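Household Economics for Adults, Session 4: The Weekly Food Shop
Handout to keep, notes by Ákos Deák 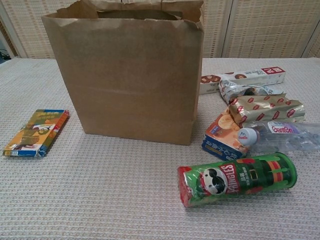

Why do we plan meals before we write the shopping list?
Because a list written without meals in mind is mostly a list of things we like, and things we like have a way of not adding up to dinner. When you know you're making soup on one night and using the leftover chicken in rice on the next, the list more or less writes itself, and you can see at a glance what you already have at home.

I want to go over what we covered last time, for those of you who had to leave early (I know the bus doesn't wait!), and then get into unit prices, which I promised to do slowly this time.

Recap: the pantry check

Before you plan anything, open the cupboards. I know this sounds too simple to put in a handout, but so many of you came back last week and told me you'd found things you had forgotten buying, and I have done the same myself more times than I'd like to say. I once bought lentils three trips in a row. Write down what needs to be used soon, starting with the fridge, then the freezer, then the dry goods. Put a star next to anything that will spoil within a few days. Those starred items are where your meal plan begins.

Some of you asked about dates on packages. "Best by" is mostly about quality, so crackers a little past that date may be a bit stale and still fine to eat. With meat, fish and soft cheese I'm a good deal more careful, and I'd ask you to be too. If you have doubts, throw it out and make a note of it, so that next time you buy a smaller amount.

Unit prices

A unit price is the price divided by the amount. That's the whole idea, and the rest is practice. Most stores print it on the shelf tag in small type, per ounce or per pound, but the tags aren't always there and they don't always use the same unit for two brands sitting side by side, so it's worth being able to do it yourself on your phone.

Let's take the oats we used on the board. The small box of Prusard oats holds 15 ounces and costs $3.00. Divide 3.00 by 15 and you get 20 cents an ounce. The Nodik bag holds 40 ounces and costs $6.00, and 6.00 divided by 40 is 15 cents an ounce. So the bag is the better buy per ounce, if you'll eat it all. That "if" matters a great deal! A household that eats oats every morning should take the bag. Somebody who has them once in a while may be happier with the small box and the three dollars left in their pocket.

Please watch your units. Sixteen ounces make a pound, and a pound price and an ounce price look very different on a tag even when they mean the same thing. Fluid ounces measure volume and belong with liquids, so don't mix them in with the others.

Snacks and the things we don't plan

We had a good long talk about this one, and I was glad of it, as it's usually the part people would like to skip. Small packages nearly always cost more per ounce than large ones. You're paying for the wrapping and the convenience, and sometimes the convenience is worth it, for instance when a child needs something for a school trip. I'd never tell anyone to cut snacks out altogether. Give them their own line in the budget, pick an amount you can live with, and then enjoy what you buy without feeling bad about it.

Keeping receipts

The sample household in your packet, the one I call the Quispe household, spent $1,649 on food over the whole of January. When we sorted their receipts, $944 of it was groceries, and the remaining $705 was takeout and meals eaten out. Neither number is wrong. People work late, people have birthdays. But the household had guessed that eating out was a small share of the total, and the receipts told a different story, so do try sorting your own before you decide where to trim.

An envelope is plenty for this. If you prefer the Drudarix worksheet we passed around, it has 12 rows, one for each month, and a wide column for notes. Use pencil, because you'll change your mind about the categories at least once.

For next time

Do a pantry check and plan four dinners from it. Bring your list, even if it's messy (mine are terrible). Work out the unit price for two sizes of something you buy often, and write down both the price and the amount so we can check the math together. Bring a calculator or a phone, and a pencil.

We'll start with your questions and then move on to freezing and storing cooked food, including how long soup keeps.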